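Got back from the Vekero open day on Wednesday night with sore thumbs and a tote bag I didn't need, so I'm getting this down before I forget which stick was which.

Doors were at ten and I was daft enough to turn up at half nine. Vekero do arcade sticks and leverless pads, and once a year they let people wander the building, poke at the prototypes and then play in a bracket in the canteen. Entry was capped at 68 and we were packed in!

First stop was the button room. They let you swap springs in and out of a test box and have a go on each one — the light ones are lovely for dashing, but I kept setting off throws I hadn't asked for. Ravinder Lapointe ran our group and was very patient about my questions on square gates (I had a lot of them).

After that came the Jorine, the new leverless one. It's thinner than I expected and the up button sits a touch further left than on my old Muvo, which wrecked my anti-airs for a good 20 minutes before my hands caught up.
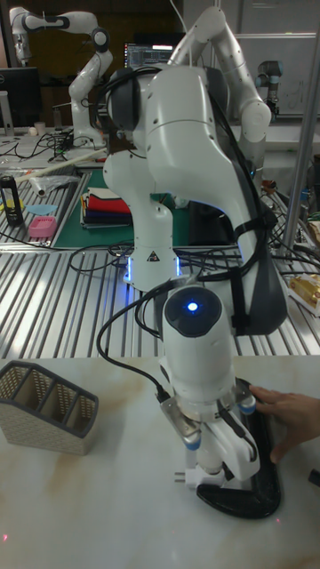
Liette Wong reckoned the Jorine's up button was fine where it was and that I'd just been spoilt by the Muvo, and that anyone coming over from a keyboard would get on with it straight away. Maybe so. I'd still like it a few millimetres over.

The bracket kicked off at two, best of three until top eight. I beat a very polite grappler player, then got absolutely flattened by Ylva Rustad, who barely let me touch the ground. She went out to Noémie Bélanger in the final, last round, both on a sliver of health, everybody shouting.

Bring your own headphones if you go next year, and eat first. The canteen had run out of everything but crisps by one.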